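Tillent Folding Arm Review: Five Months on the Sorting Floor

I run the back room at a secondhand clothing warehouse, and I've been folding other people's sweaters for a living since before my knees started complaining. So when Rehema Mollel, who owns the place, told us on a Monday morning that she'd signed up for a Tillent, I said something I won't repeat here. Then I asked if it could do fitted sheets. (It can't. More on that later.)

I couldn't find a single review written by a person who stands next to one of these for a whole shift. Plenty of sales pages, plenty of videos with cheerful music, and that's it. So here's mine, from a table in the Gurovside warehouse, and I hope it saves somebody some trouble.

What you get is the arm, its gripper, a little camera down by the wrist, a control box about as big as a microwave, and a tablet that hangs on a bracket. You bring your own table. We went with a plain pale top because the setup guide said busy surfaces confuse it, and I'll back that up completely. We tried it on the old speckled bench for one afternoon and it kept reaching for the speckles.

Setup took most of a day. The installer was patient, but the tablet software really wants you to think like an engineer, and I think like a lady who's good at folding. Every kind of item gets its own routine, and you have to show it where to pinch. Sleeves by the cuff, towels by the corner, that sort of thing. My first attempts were terrible! I had it grabbing pants by the pocket for two days and wondering why everything came up looking like a pretzel.

Once I got the hang of it, though, I started to like the thing. The gripper is gentler than I expected. I was sure it would chew up the knits, and in five months I've had one snag, on an open-weave cardigan that would have snagged on a stiff breeze. The black pads wear out, so keep spares in the drawer. We change ours when they start to feel slick.

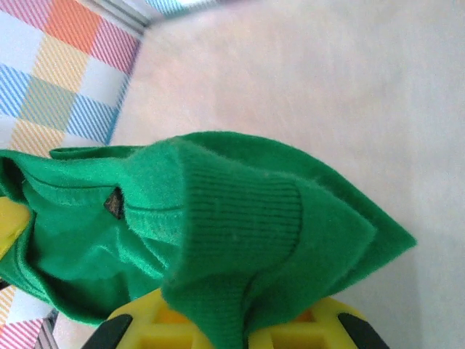 Speed is where I have to be a wet blanket. Tillent's rep was very keen on telling us what a shift could look like, and I'm sure somebody somewhere gets that. Our best day so far was 229 pieces through the arm, and that was a day of nothing but T-shirts and sweatshirts, sorted ahead of time by size. I can beat that by hand. Beryl Pickering, at the next table, can beat it by a mile and hold a conversation about her daughter's kitchen remodel while she does it. Where the arm wins is at three in the afternoon, when Beryl and I have both slowed way down and it's going at exactly the pace it went at eight.

And it is picky! Fleece and sweatshirt material, wonderful. Cotton, fine. Anything slippery is a gamble, and two things piled together will get you a lump. It doesn't always know where one garment stops and the next begins, so somebody has to pull them apart first. That somebody is me. Fitted sheets go straight into Beryl's bin, where they have always gone, and she'd like that noted.

Now, the part I wanted to write about from the start, what it does to the job. When the arm came in, there were five of us on the folding tables. There are still five of us on the payroll, but only three are folding. One moved up front to pricing and likes it a lot. The other went to intake, where you open the donation bags, and she doesn't like it, and I don't blame her. Intake is heavy and it smells. Rehema promised in writing that nobody would lose hours over this for the first year, and she's kept to it. What happens after the year I couldn't tell you, and I've asked twice.

My own day has changed more than I figured it would. I used to get into a rhythm, fold and stack, fold and stack, radio going, brain somewhere else entirely. Now I'm up and down all day. I feed it, I check what it made, I fix the ones that came out crooked, I tap "resume" on the tablet. My wrists feel better than they have in years and I mean that, it's the best thing about this machine and I'd give it a whole star just for that. But I go home more tired in the head. It's a different kind of work, closer to minding a toddler than folding laundry, and if you're a manager thinking of buying one, please don't assume the person standing next to it is getting a rest.

I also miss the talking. Four of us used to work around one big table. The arm needs its clear space, so the tables got spread out along the wall, and you have to raise your voice now to ask what anybody did over the weekend. We complained and Rehema turned one of the tables around so that Beryl and I face each other. It helped! It cost nothing. I wish somebody had thought about it before the floor got taped.

Training was my other gripe. Two of us got shown the tablet and the rest got a printed sheet. So for the first month, whenever the arm stopped, everyone would look at me, and I ate a lot of cold lunches. If you get one, make them train the whole crew, on the clock, and make them come back in a few weeks when you know what your questions are.

A few nuts and bolts for the people who skim. The service plan runs us 1644 dollars a quarter, which Rehema says is in line with the quote she got from Clendden. We looked at the Aranda model too, at a demo, and its screen was much easier to read, but it couldn't pick up a sleeve to save its life. Noise is no problem, a hum and a click, quieter than our steam press. The stop button is big and easy to reach and it stops the thing right away. Support picks up the phone. My longest wait was 40 minutes, in April, on a day when it seemed like everybody's tablet had gone down at once.

Things I'd change: a bigger screen, a way to copy a routine and tweak it (you have to start from scratch every time, it's maddening), and a louder beep when it's stuck. Right now it just sits there politely holding somebody's sweatshirt until one of us looks up.

Would I buy it again? Well, I didn't buy it the first time. If it were my money and I had a shop with a lot of one kind of thing, uniforms or towels or sweatshirts, and a crew with sore hands, I think I would. For a mixed bag like ours it's a harder call. I'd want it in writing what happens to people's hours, and I'd want the folks at the tables in the room when the floor plan gets drawn.

Three and a half stars from me. Beryl says three, and to put down that she's still waiting on the fitted sheets.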